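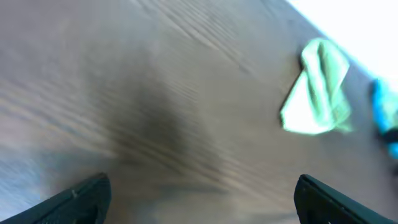 Shop > Notebook > Stock and labels

Print this page | E-mail this page

Sep 13, 2018 - Kirnbridge baskets, intake + tags

Second delivery from Dindden came in before lunch. Packing list says 71 pieces, Radoslava and I get 71, good. Last time in July we were 7 short and it took forever to sort out, so counting on arrival from now on, before anyone signs.

Sorted by weaver, not by size. Folasade wants it that way for the shop floor so people can ask who made what. Makes the shelves look messy but OK.

Problems:
- 2 lidded ones, lids swapped or just woven tight. Won't seat. Set aside, tag says HOLD, do not force them.
- dye rub on the dark red bowls. White cloth, dry, came away pink. Damp cloth worse. Need a line on the care card, "wipe dry, keep off linens" or similar. Satish to write, he has the card file.
- smell in the bottom carton. Smoky, like the storeroom it came from probably. Left them out by the back door with the fan on. Check tomorow.

Tags. The old string is too thick for the small pieces, pulls the rim. Tried the waxed thread from the Stoltberg box, much better, knot holds. Enough left for nearly 511 tags by Trinidad's math, I didn't check it. Cut long and trim after.

Hand stamp for the maker's name is filling in again on the o's and a's. Cleaned w/ toothbrush. Ink pad too wet?? Let it sit open ten minutes, prints fine after.

Prices: Ayodele says leave the big market baskets where they are, bring the trivets down. I think the trivets are fine and its the display that's wrong, they're lying flat where you can't see the pattern. Stand a few up first, then talk about price.

Snorradóttir mittens are NOT here yet. Window has a gap where they were supposed to go. Folasade moved the carved spoons over to fill. Looks better than the mittens would have, don't tell her supplier.

To do
- care card text (Satish)
- photos of the held lids, send to Dindden w/ the packing list
- more waxed thread, same weight, natural not black
- ask Radoslava how her aunt gets a tight lid loose, she said something about steam
- move trivets

Stopped at the third shelf, the bottom two still have no tags on them.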